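Two-finger gripper drops thin round parts, change fingers or change gripper?
Asked March 25, 2018

We have two arms on one table and I am comparing grippers for the right one. The task is simple to say: pick a small white round part and put it down on a little square stand, next to or on a flat disc. The part is light and has a smooth rim.

With the Serko two-finger gripper and its original fingers I lose the part in 4 tries of 5. It turns between the tips before the arm is over the stand. With the Trasix gripper it is better, but that one is wider and I am afraid it will touch the stand. The controller is the same for both, and I did not change the speed.
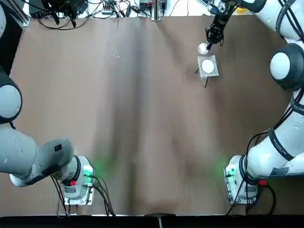 Pieter Xaba: Before you buy anything, tell us what force you use. Most people leave it at the default, and on a thin rim this is too much. The part is squeezed, it tips, and then it looks like a slip. Go down in small steps until it falls straight out, then go back up one step. I would also glue a thin piece of silicone on each fingertip. It costs nearly nothing and you can compare the two grippers in a fair way after that.

Comment from the asker: Thank you, the force was at 400 in the Serko menu. I don't know which unit this is — the manual does not say. I will try lower.

Second answer
Use suction. We had fingers for one year in Vistdale and changed to a small cup, never looked back.

Third answer
Suction is good if the top is flat and closed, but please check this first. If the part is open like a cup, you can only hold it from the side. Also look at your release. If the fingers open fast, one of them leaves first and pushes the part away. I open slowly for the first millimeter, wait a little, then open fully. On our Salameh controller this is two lines more in the program. For the width problem, measure the Trasix when it is open, not closed. I forgot this and hit my fixture.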